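Handout 4: Rules of good practice for work with hand-held grippers
Course: Practical Robotics, second part. Teacher: Kwabena Ayaaba

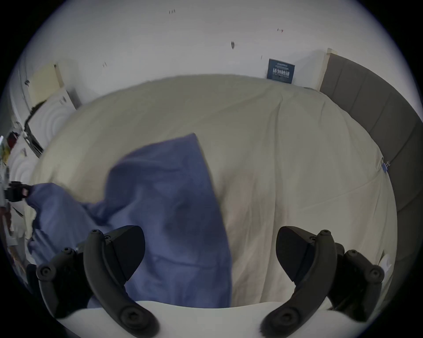

Last time we spoke about the safety of the operator. Today we continue with the rules for the recording itself. Most of them come from the lab guide that Akua Darko wrote for the Cenden room, and I have added what we learned with the Laltent grippers in January. The guide is short and I ask you to read it completely before your first turn.

1. Before you start

Check every screw on the fingers and on the brackets with the hex key. A screw that turns by hand must be tightened, and you write this in the log. Look at the pads too. If a pad has a cut or is shiny from use, change both pads of the pair, never only one.

Wipe the lens with the dry cloth from the box. Do not use your sleeve.

2. The workplace

Objects that belong to the setup stay where they are. This includes clips on bedding, signs, cables and the furniture near the wall. If a sign says "do not touch", the rule is valid for you also when you wear the gripper. Cables must not cross the place where you put your feet.

3. Working with cloth

Cloth is the most difficult material in this course, and students usually go too fast. Please follow these points:

Open the fingers fully before you come near the cloth.
Take the cloth by a corner or by a clear fold. Do not take it from the flat middle, where the pads may also catch the cover below.
When two grippers hold the same piece, one holds and the other moves. Only change roles when both are still.
Pull until the cloth is straight, then stop. Pulling more will move the bedding under it - and then the recording does not count.
Let go with open fingers, and wait 2 seconds before you move away.

4. How many recordings

One session has 20 recordings. The group must deliver 100 good ones before the end of the course. Failed recordings are kept and marked with F. Please do not delete them, even if they are embarrassing. In Dalal Saab's group last year, 33 recordings were deleted by mistake and we could not find out which rule was broken.

5. Standards

For the written test you should know the difference between a standard, a guideline and a house rule. Our points above are house rules. They are more strict than the guideline in some places, for example for the pads.

Homework: write one new rule for section 3 and explain it in half a page. Send it to Jordan Rowbotham.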